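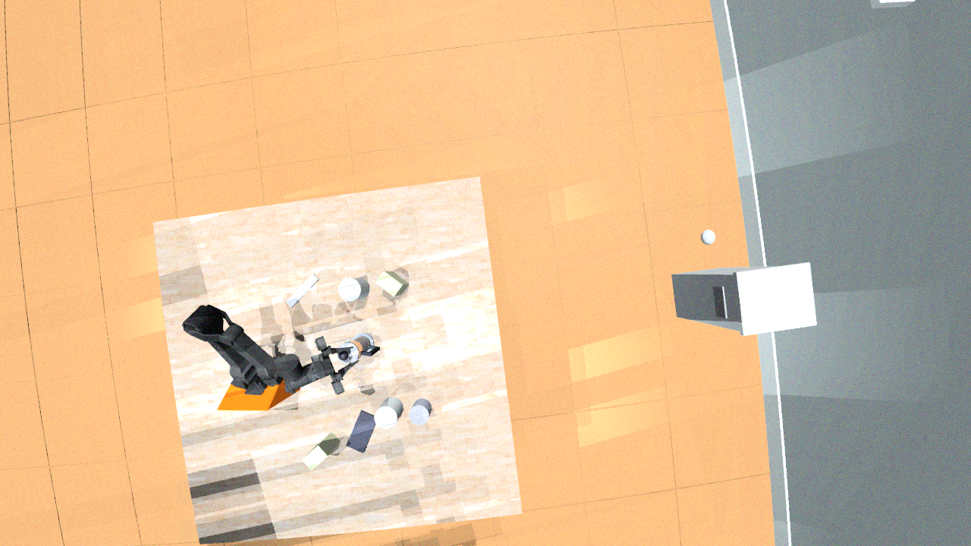

Office tenants on the lower end of Stedden Street got a notice in April saying the lobby would be refinished in gray. The tile was in good shape. The notice said gray would "refresh the space," and that the work would cost each tenant $297 a month for the next year.

I have rented a room in that building long enough to remember the last refresh, which was also gray. Before that the lobby was a dark green that people used when giving directions. Delivery drivers knew it. So did my older clients, who have trouble with street numbers.

I think we repaint and refloor public rooms far too often, and always toward the same few colors. The Mokeo building across the street did it. So did the clinic on Flurell Avenue, where the old blue hallway led to the lab and the yellow one led to X-ray. Both are now the color of wet cement, and the staff spend part of every morning walking lost patients to the right door.

The usual argument is resale. A neutral room offends no buyer. That may be true for a house going on the market next month. A clinic that has been in the same place for 40 years has no buyer to please. It has patients.

Strong color does show wear, and a bad orange is worse than a dull gray. But a worn floor can be patched. The hardware store on Zein Road still keeps matching tile in the back for its red floor, and the last repair there cost under $500.

I wrote to our landlord and asked for the green back. He said the gray had already been ordered, all 2,293 square feet of it.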